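The Gastness Letter
May 8, 2025

The cabinet under the sink

I moved into my current place with one box marked KITCHEN and one box marked UNDER SINK, and the second was heavier. I have lived here long enough to repaint the hallway twice and I had never once reached the back wall of that cabinet. There was a front row, which I used. There was a middle row, which I knew about. Behind that was a sort of hinterland, where things went after a sale.

Last month the pipe started dripping and the plumber asked me, politely, to clear the area. So I cleared the area. It took most of a Saturday and the whole kitchen floor.

Let me tell you what a grown adult with a graduate degree had been keeping down there. Three bottles of the same glass cleaner, each with an inch left in it, because a nearly empty bottle feels like a responsibility and a full one feels like a treat. A tub of silver polish. I own no silver. A spray for a brand of stovetop I had two apartments ago. Something called Zerier, in a bottle with a very confident shape, whose label had slid off and taken all the instructions with it. A sponge that had become a fossil. And 26 plastic grocery bags inside another plastic grocery bag, which I counted because by then I was angry.

I wrote to Shazia Swati about this, as I do when I need somebody to be stern with me. Shazia ran housekeeping for a 200-room hotel before she retired to bully her friends, and she wrote back in under an hour. Her entire staff, she said, cleaned every one of those rooms with four products. She wanted to know how many I was using on my one bathroom. I did not answer the question.

Her four, for the record: dish soap, white vinegar, baking soda, and one proper bathroom cleaner for the jobs the first three can't handle. She will allow a glass cleaner if you have a lot of windows and "a personality that needs it." Everything else she regards as packaging.

I've been living on the four for three weeks. The bathroom looks the same as it always did, which is to say fine if you come in quickly and don't have your glasses on. The stove is better, mostly I think because I can now find the baking soda. I miss the lemon-scented thing. I don't know what it did, but it made the place smell as if I had done something, and that is worth a few dollars to a person who has company coming in ten minutes.

A few rules came out of the exchange, and readers with a cabinet of their own may want them.

Never pour the leftovers together to save space. I know you want to. Bleach and ammonia make a gas you do not want in your kitchen, and bleach and vinegar are no better. Two half bottles are two half bottles. Live with it.

Keep things in the container they came in. If the label has fallen off and you can't say for certain what's inside, it goes in the hazardous waste box with the Zerier. It doesn't get a second chance as a floor cleaner.

Check the cap before you put anything back. Half the mess on my shelf came from lids that had been set on top and wished luck. 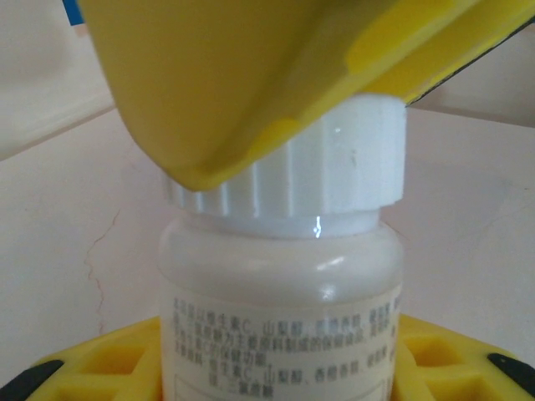 Where to take the rejects

The county drop-off on Hoxha Road takes household chemicals on the first Saturday of the month, mornings only. Stay in your car and pop the trunk. They would like everything upright in a cardboard box, and they would like you not to tell them the story of each bottle. I tried. The man was very kind about it and waved up the next car.

The Prodo hardware store will take old batteries and paint cans, provided the cans are empty and dried out. They won't take cleaners, and there is a sign saying so at the counter, with a second sign under it saying the first sign is serious.

The plumber, by the way, fixed the drip in the time it takes to boil an egg. He said it was a nice roomy cabinet. I have since bought a small bucket to go in it.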